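**Hastville Community Board > Public Comment > Strawberry Patch Rules at the Karam Street Garden**

**Moderator_Viltness** wrote:

The Garden Office has received written comments on the draft rules for the shared strawberry beds at Karam Street. This thread is open for further remarks until the first of December. Please refer to the draft by section number and keep replies to the matter under discussion.

For convenience, the main points are repeated below.

- Section 2: Shared beds may be picked by plot holders only, between sunrise and sunset.
- Section 4: Each household may take up to 30 ounces per week in season.
- Section 5: Runners may not be dug or removed without written approval.
- Section 7: Straw mulch is to be laid by plot holders when the first green fruit appears.

---

**plot14_chidiac** wrote:

I hold plot 14 and have gardened at Karam Street for several seasons. I support Sections 2 and 7 without change. I must object to Section 4 as written.

A limit by weight assumes that households own a kitchen scale and will carry fruit home before learning whether they have gone over. By then the fruit has been picked and cannot be returned to the plant. A limit by container would be easier to follow. The office could set one standard quart box per household per week and post that at the gate.

I also ask that the office define "in season." The June-bearing rows and the everbearing rows do not ripen together, and the draft treats them as one crop.

Respectfully,
Ayman Chidiac

---

**eastgate_rows** wrote:

> A limit by container would be easier to follow.

I do not agree. A quart box can be filled level or heaped, and the difference is considerable. The previous rules used a container limit, and the office received complaints each June from members who arrived to find the rows bare. Weight is the only measure that treats everyone alike.

On the matter of scales, the shed has one. It was purchased with the bench and the second wheelbarrow, and it remains in working order. Section 4 could simply state that fruit is to be weighed at the shed before leaving.

I would add a separate concern about ripeness. Berries do not sweeten after they are picked. Members who take fruit with white shoulders deprive others of a good berry and gain a poor one for themselves.

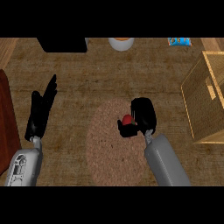 I therefore propose a sentence in Section 4 requiring that only fully red fruit be taken, with the cap and a short piece of stem left on. Pulling the berry free of its cap bruises the flesh, and such fruit spoils within a day. Pinching the stem between thumb and fingernail is sufficient.

---

**Stasik_R** wrote:

I can accept weighing at the shed, provided the shed is unlocked during all picking hours. At present it is closed in the evening, when many of us arrive from work.

My larger objection is to Section 5. The beds were planted in 2000, and the oldest rows have been in decline for years. They need to be renewed from healthy runners. A written approval for each runner will delay the work past the proper time for setting new plants. I suggest one general approval per season — granted to any member who attends the renovation workday.

---

**eastgate_rows** wrote:

I have no objection to Stasik_R's suggestion on Section 5, so long as runners stay within the garden. Several were sold last year at a yard sale, and that should be stated plainly as a violation.

---

**plot14_chidiac** wrote:

I was not aware of the scale in the shed. If the hours are corrected, I will withdraw my request for a container limit. I continue to believe that the two kinds of rows require separate dates.

The proposed wording on ripeness seems to me better suited to a sign than to a rule. I do not see how it could be enforced, and I would not wish to see members reporting one another over a pale berry.

---

**Moderator_Viltness** wrote:

The office thanks members for their comments. Shed hours, separate season dates and a seasonal approval for runners have been added to the list for review under file 451. The wording on ripeness remains open, and further comments on it may be posted in this thread.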